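Sosbridge Tableware Handling Code

The Sosbridge Tableware Handling Code, usually shortened to the Sosbridge code, is a set of voluntary rules for robot arms that pick up, move and put down dishes on a table or counter. It covers plates, bowls and cups handled by one or two arms fixed to a bench. It does not cover mobile robots, commercial dishwashing lines or the handling of hot food.

History

The code grew out of a set of shop notes kept by Thomas Gatti, an engineer at the kitchen equipment firm Jirari. The notes dealt mostly with chipped rims, which made up 143 of the 493 faults logged in the firm's first year of trials. Sallix, a maker of gripper fingers, adopted the notes with small changes, and the two firms then agreed on a shared text. The current edition is dated 7 Sep 2024 and took effect that October. It replaced a shorter edition that had no section on two-arm work.

Grip rules

A plate lying flat is to be gripped at the rim, with one finger above and one below or with both fingers closing on the raised edge. Gripping across the full width of a plate is allowed only if the gripper was built for that span. The closing force is set for the weakest dish in the batch, and the setting is written on the job sheet. Glazed dishes need finger pads with a soft facing, and worn pads are replaced as a pair.

Two-arm work

When two arms share a table, each is given its own side and its own approach direction. The arms should come in from the outside, so that the open space between the dishes stays clear of both wrists. An arm may cross the middle line only while the other is stopped or raised.

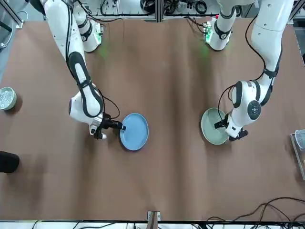
Both arms may hold a dish at the same time, but the code treats the lift as a separate step. Neither arm starts lifting until both grips have been confirmed. If one grip fails the check, both arms open and back away before another try. An exception is made for jobs in which the dishes are unrelated and the paths never meet - sorting by size, for instance.

Cables and table surface

Cables on a moving arm must have enough slack for its full reach and must not drag over a dish. Loose cables are kept out of the marked work area. The surface should be matte where overhead cameras are used, and covers are replaced when creases make a plate rock.

Testing

A setup is tested with 600 pick-and-place cycles using at least two dish shapes. A chipped dish ends the test. Jirari's longest published run under the code is 2,382 cycles, made with stoneware plates from Hầu.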